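Review: Brosta two-hand demonstration kit and the "no robot needed" training recipe
By Letay Belay
Filed under: Robot learning, Hardware
Updated in September

The pitch for the Brosta kit is simple enough. You hold a gripper in each hand, do a chore, and the recordings train a policy that later runs on a pair of robot arms. The method paper that comes with it, written by Wirnomo's research team, says this replaces teleoperation for most tabletop work. I've read that sentence a lot in the last few years, with different nouns in it, so I asked for a loan kit and ran it with two colleagues, Natnael Tufa and Hiwot Admasu. 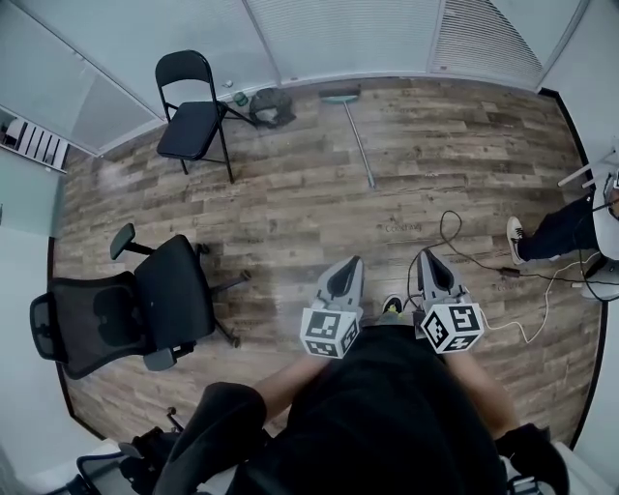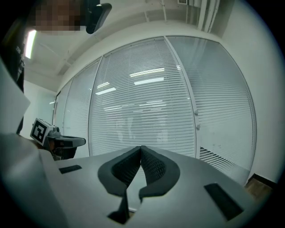 Top: the wearer's view with both grippers held out. Bottom: the view from a camera on one gripper, with the other gripper and its marker cube at left.

First, the method, because the hardware only makes sense once you know what it's for. Each gripper carries a white cube with square black-and-white markers on it. In Wirnomo's recipe the cubes are read by the other cameras in the setup, and that gives you the position of one hand relative to the other. Two-handed tasks live or die on that number. If you're passing a cup from left to right and the recording thinks your hands are an inch farther apart than they were, the robot learns to drop cups.

The paper compares three ways of getting that distance: camera motion tracking alone, tracking plus cubes, and tracking plus cubes plus the head view. The last one wins on all their tasks. Fine. What I wanted to know was how much of the win comes from the cubes and how much comes from simply having one more camera. The paper doesn't separate them. There is no row in the results table for tracking plus head view without cubes, and I can't think of a good excuse, as it would have cost them one more training run.

So we did it. We recorded 1030 demonstrations of a single task, moving a folded cloth from one hand to the other and laying it in a tray. After filtering, 842 were usable. Keep that drop in mind when you read that the kit lets you collect data "at the speed of normal work." It does, and then you throw a good part of the work away. Most of our rejects were lost tracking, and most of the lost tracking came when a hand went low and close to the body, where the torso hides the cube from the head camera.

We trained on the same filtered set four ways and then tested on our own arms. The cubes helped. The head view helped too, nearly as much, even with the cube readings stripped out. With both together we did a little better than with either one. That's a real result and I don't want to be grumpy about it, but it's a good deal smaller than the paper's chart suggests, and the chart starts its axis well above zero.

Glass and glare

The paper's own recordings were made in what looks like a kitchen set, full of clutter and texture. Motion tracking loves that. A lot of us work in rooms with glass partitions, blinds and strip lights, and that is a much harder test. Glass gives the tracker reflections that move when you move, and closely spaced blinds look the same from one slat to the next. The gripper camera has a very wide view, so plenty of the wall gets in whether you like it or not. I'd have expected at least one paragraph on this. The word "reflection" appears once in the whole document, in the section on future work.

Ibsa Araya at Karano, who has used an older version of the recipe, told me by email that her group hangs patterned sheets over the glass. That works, I'm sure. It also means the "record anywhere" line on the box needs an asterisk.

The grippers themselves

Decent. The finger pads I tried have a soft, foamy inner surface that holds cloth well and hard plastic less well. The pointed shape is good for getting under an edge. After 300 or so closes - sorry, I should be exact, after the first 300 - my thumb hurt, and Natnael, who has bigger hands, complained sooner than I did. The trigger travel is long and there's no way to adjust it.

Cables are my other gripe. Our kit was wired, and you spend part of every session stepping over a loop on the floor or nudging it away with your foot. A wireless pack is sold separately. I haven't tried it and the price made me close the tab.

Setup took Hiwot most of a morning. The calibration routine asks you to wave both grippers in front of you in a figure that the manual draws very badly, and if you do it too fast it fails without saying why. By the third day we had the knack of it.

Does the robot learn anything?

Yes, with limits. On the cloth task our best policy did well when the tray was where it had been in the recordings, and worse when we moved it to the far side of the table. Wirnomo reports almost no loss from moving things. They tested with 8 tray positions, and if I read the appendix correctly, all of them were also in the training data. I wrote to ask. The reply, from Lemlem Adugna on the paper's author list, was polite and quick, and confirmed it. A corrected version is planned. Credit for that, though I'd have liked it in the first version.

I also ran the same filtered data through Endale, the older open training code, to see whether Wirnomo's own trainer was doing anything special. The gap was small enough that I wouldn't bet lunch on it. If you already have an Endale pipeline, I see no reason to switch.

Good
- Fast to record with once it's calibrated
- Marker cubes do improve two-hand distance
- Soft fingers grip cloth very well

Less good
- Tracking drops out with the hands held low
- Missing comparison in the paper
- Stiff, long trigger pull
- Cables

Would I buy it? For a lab that has arms already and mostly does two-handed work, maybe, after the corrected paper is out. For one-handed tasks you're paying for a second gripper you don't need, and the cubes do very little for you. We're sending our loan kit back with a list of notes on the trigger and the calibration page of the manual. Our four-way comparison, with the training settings, is available on request through the contact form.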